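Print this message | E-mail this message to a friend

Subject: Re: fringe, washing it, and a question about starch
List: Table & Household Linens

Hello all,

What a good thread to come home to! I spent most of January going through the cupboards at my aunt's place in Filtley (she has given me first pick of everything, bless her) and I've washed more cloths in three weeks than I normally do in a year. So I have opinions, and I'd love to hear where you think I've gone wrong.

First, textured weaves. I used to treat anything with a raised surface the way I treat damask, and that was a mistake. Damask wants to be flat. You iron it damp, face down and then face up, and it comes up like glass. A cloth with little cells or ridges or knitted bumps wants the opposite, and if you press it hard you lose the very thing you bought it for. These days I wash on cool, spin at 600 and no faster, shake it out over the banister and hang it doubled over two lines. If there's a crease down the middle I steam it from the back with the iron held off the cloth and pat it with my hand. I got this out of an old Drarell leaflet that was folded up inside one of the napkin boxes, and it works beautifully on cotton. I haven't dared try it on wool blends. 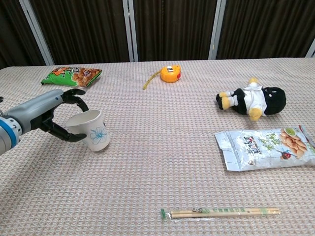

Fine woven grid, beige-pink.

Second, color. I've gone right off bright white for everyday tables. Pale pinks and oatmeals forgive so much more – tea especially – and they don't shout at the plates. My aunt kept all her whites for company and used the same two soft-colored cloths in the kitchen for years, and guess which ones still look good? The whites have that yellow line along every fold. I've been soaking them overnight in Munum flakes with the water just warm, and the line has faded on the napkins but has hardly budged on the big banquet cloth. Has anyone got a line like that out of heavy linen without bleach? I'm willing to be patient. I've refolded it in thirds for now so at least the old crease gets a rest.

Third, and this is the one I really wanted to write about, fringe. I combed my first one wet with a wide-tooth comb and ended up with a mess of fluff at one corner. Dry is no good either, the threads snap. What did the trick was letting it get nearly dry, laying that side flat on a towel and working from the tips back toward the cloth in very short strokes, the way you'd do a child's hair. If the fringe is knotted, check the knots before it goes in the wash and snug up any that are sliding. A loose fringe I put in a mesh bag, or if the cloth is too big for that I fold it with the fringed sides to the inside and baste it shut with a few long stitches. It takes five minutes and saves an evening of untangling.

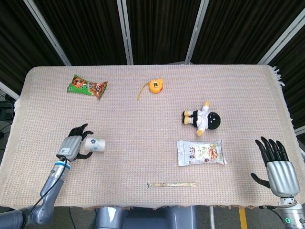 Prapai Nilsuwan wrote:

> I would love to know what people do about uneven edges. I have
> a cloth whose hem has started to wander after a few washes, so one
> side hangs lower in the middle than at the ends. It isn't torn. I
> blocked it like a sweater, pinned out on the spare bed, and it
> was straight for one dinner. Is this shrinkage or did I stretch it
> on the line? Also, does anybody still starch? My mother did, and
> I miss the sound of it.

Prapai, I think it's the line! A wet cloth hung by one edge carries all its weight on the pegs and droops in between, and a stretchy weave will remember that. Try it doubled over the line with no pegs at all, or flat on a rack if you have one long enough. I use a Chettiar rack that opens right out and it fits across the bathtub. Blocking will help again, but leave it pinned until it's bone dry, overnight at least, and don't fold it the same day.

As for starch, yes, yes, yes, but only on napkins and plain weaves. It clogs up a textured cloth and the dust sticks to it. Mix it thin, dip, roll up in a towel for an hour and iron. And never put starched things away for the season, since silverfish love it. Rinse them plain and starch again when you want them.

I still have a trunk to open. I'll report back.

E-mail this message | Print this message

Comments (3)

marguerite_b
On yellow fold lines, try sunshine and damp grass. I lay mine out in the morning and turn it at noon. Slow, but my grandmother's banquet cloth came back after most of a summer.

Oldbobbin
I disagree about ironing damask face up. Face down only for me, it keeps the pattern softer. The fringe advice is spot on though.

Prapai Nilsuwan
Doubled over, no pegs, and it's hanging level so far! Starch next. How thin is thin?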